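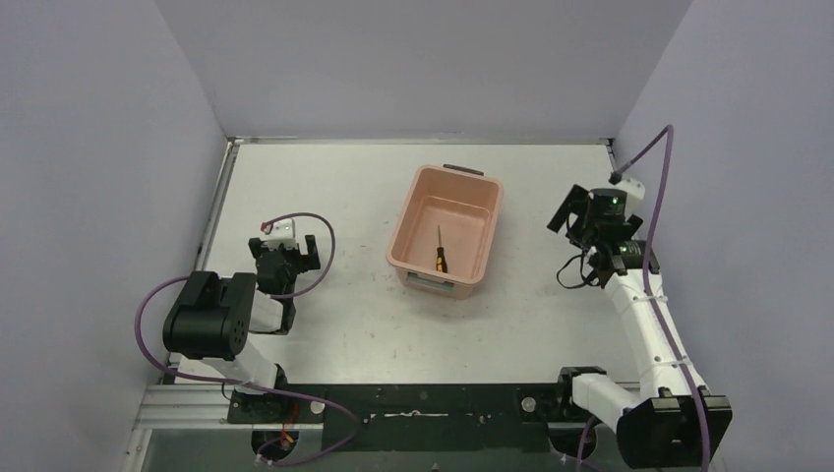
Pink tub on the two-arm bench, screwdriver inside, both grippers clear of the tub.

Home | Projects | Gallery | Fault Notes | Contact

3 min read

Fault notes: the dropped screwdriver on the Brorora bench

In March we lost most of a week to a fault on the two-arm bench. The task is a simple one. One arm picks up a screwdriver, places it in a tub, and both arms then lift the tub by its handles. Idun Midtbø wrote the task and Hjørdis Solberg looks after the hardware. The notes below go with the picture at the top of the page.

The fault: On run 39 the left arm stopped in the middle of a lift and its gripper let go. The right arm kept going for a moment, so the tub tipped and the screwdriver slid out onto the table. The log gave error 3246, lost contact with gripper. No one was hurt. The door rule was being followed and all hands were outside the enclosure.

The cable: The purple cable on the left arm makes a wide loop over the gripper and comes back down along the arm. Hjørdis found that the plug at the gripper end had worked partly out. With the wrist turned all the way in, the loop pulled tight and the connection dropped. We could repeat it by hand with the power off.

The other arm: On the right, white cable ties hold things at intervals along the links. That arm had no dropouts in the same set of runs. The left loop now has more slack at the wrist, and the plug gets a push check every morning.

The stop logic: This was the bigger problem. Each arm was watching only itself, so a fault on one did not stop the other. Idun changed the Pliteler controller settings so that either arm going into fault holds both where they are. The grippers also stay closed on a lost signal now.

The load: A screwdriver is long and narrow, and it slides as soon as the tub tilts. We kept it as the test item for that reason. Lift speed is down to 55 percent until further notice.

Since the change: Six full sessions, no repeat of 3246. We had one hold on Wednesday, which was a badly placed tub. Both arms stopped together. The spare cable is on order and will be fitted when it comes in.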